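## 4. Folding the plush stuff (blankets, fleece, anything with a pile)

I wrote this part of the Tindstead linen guide after the shirts and towels sections, so if you skipped those, go back and read the bit on flat surfaces. Everything in here gets done on a bed. A table is too small for a big blanket and you'll end up chasing corners off the side.

You'll need a made bed, a clothes brush (mine's a Pluster, any soft one will do) and five minutes. Leave the bed blanket on if it's a plush one - it grips whatever you lay on top and keeps it from sliding.
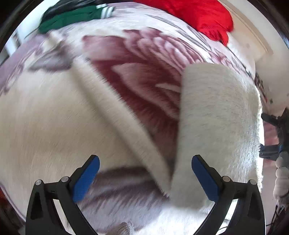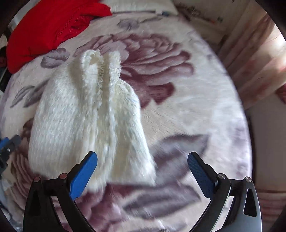 Malsha Khan says the bed blanket should come off first, always, because light fleece picks up fluff from a printed one. She's been right about that with brand-new blankets, so wash a new one twice before you use it as a folding surface. After that I've never had trouble, and I'm not stripping a bed every time I want to fold a robe!

### 4.1 Plush clothing

1. Lay the piece on the bed and find the collar. Get that sitting where you want it before you touch anything else.
2. Pull the hem down with both hands until the long ridges in the middle relax. Don't yank. Plush stretches more than you'd think (I have a robe with one side longer than the other to prove it).
3. Smooth from the collar to the hem with the flat of your hand, going with the pile.
4. Fold the left side in to the center, then the right side over it. Sleeves, if there are any, go straight down the back.
5. Fold the bottom up to the collar, once. Thick fleece won't take a second fold without springing open, so roll it if you need it smaller.

**Note:** If the collar has a fluffy edge, tuck it inside the last fold. It gets flattened otherwise and you'll be brushing it back up in March when you want to wear it.

### 4.2 Large printed blankets

1. Decide which face goes out. I put the plain side out and keep the flowers inside, where they don't fade on the shelf.
2. Take one long side and bring it over to the other. Line up the edges, not the pattern - big flower prints hardly ever match up and it'll drive you nuts trying.
3. Run your forearm along the fold to push the air out. Do this slowly.
4. Fold in half again the same way, then bring the short ends in to meet each other.
5. Close it like a book. Mine comes out 18 inches wide, and the shelf in the Nishimura cabinet takes that with a little room on each side.

**Caution:** No vacuum bags for plush. I tried one for a winter and the pile came out with creases that needed three washes to go away.

**Caution:** Keep the iron away from it too, even on low. Synthetic pile melts into a shiny patch and there's no fixing that.

### 4.3 Putting it away

Heavy blankets go on the bottom shelf, robes and jackets above them. I stop a stack at 17 inches high, and anything over that leans on the door. Leave the folded edge facing out so you can grab one piece without dragging the rest along with it.

Refold everything once over the season, along different lines if you can manage it. Hilde Nijs has a chart for this in section 6, with the shelf labels and the washing temperatures.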